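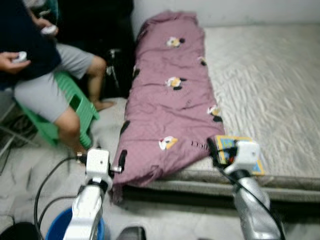 **How do you keep blankets and clothes in order in a very small bedroom?**

Posted by **Erkerari**

We moved in May and the new bedroom is narrow. The bed takes up one side, the wardrobe is on the other, and there's a strip of tile down the middle that I'd like to keep clear. Rent went up 178 a month, so I don't want to spend much on furniture.

My problems, in order:

- Spare blankets. I roll them up and they end up on the bed all day.
- The wardrobe. It has sliding doors, so I only get at one half at a time, and things hang down to the floor or fall out when I open it.
- Books and small stuff that collect at the foot of the bed.
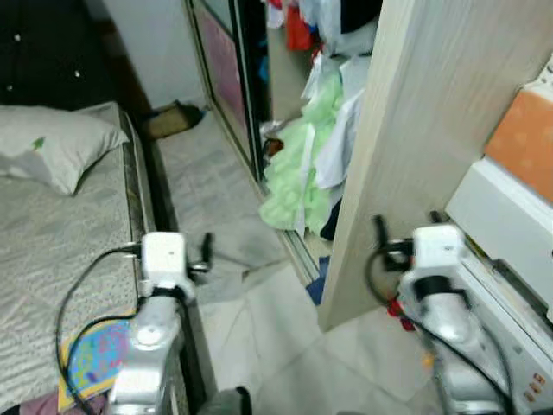
I measured the strip between the bed and the wardrobe and it's 68 cm at the tightest point, so anything with a door that swings out won't work. Has anyone dealt with a room like this? The bed stays, the wardrobe belongs to the landlord.

---

**Baldur Gunnlaugsson**

I had a room that size for four years. What worked for me:

1. Empty the wardrobe one half at a time. Long things go at one end, short things at the other, and then you have usable floor space under the short ones.
2. Fold a blanket in thirds the long way, then roll it tight from one end. A long loose roll takes up half a mattress. A short fat one fits on a shelf or under the short clothes.
3. Get one stack of plastic drawers and put it in a corner, against the wall. Heavy things in the bottom drawer. Boxes can go on top, but only things you rarely need – otherwise you're lifting them down every morning.

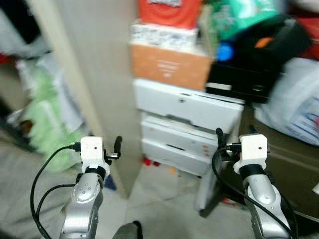
*Plastic drawers in the corner, boxes on top, bags to the right.*

Bags are the hard part. If they're piled on each other you forget what's in them. I put a strip of masking tape on each one and wrote the contents on it. I also gave away two bags that I hadn't opened since I moved.

Mine were Sison drawers, but any brand that stacks is fine. Check that they pull out all the way before they hit the bed.

---

**Nalitz**

vacuum bags. done

---

**Billero**

Vacuum bags are OK for winter things, but I wouldn't use them for a blanket you take out every night. You'll get tired of it in a week.

For the foot of the bed, pick one spot for books and keep it to one or two. I hang a cloth pocket over the side of the bed frame, tucked under the mattress, and the book I'm reading goes in there at night.
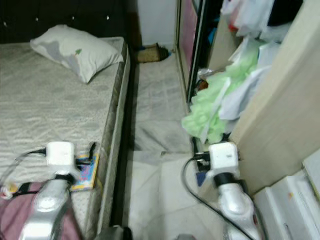 Pillow at the headboard, blanket put away, and then see what's left on the sheet. Whatever is left needs a place somewhere else in the room. It takes me five minutes in the morning, a bit longer if I've let it go.

Also – if the sliding door sticks, clean the bottom track before you do anything else. An old toothbrush gets most of it out, then vacuum.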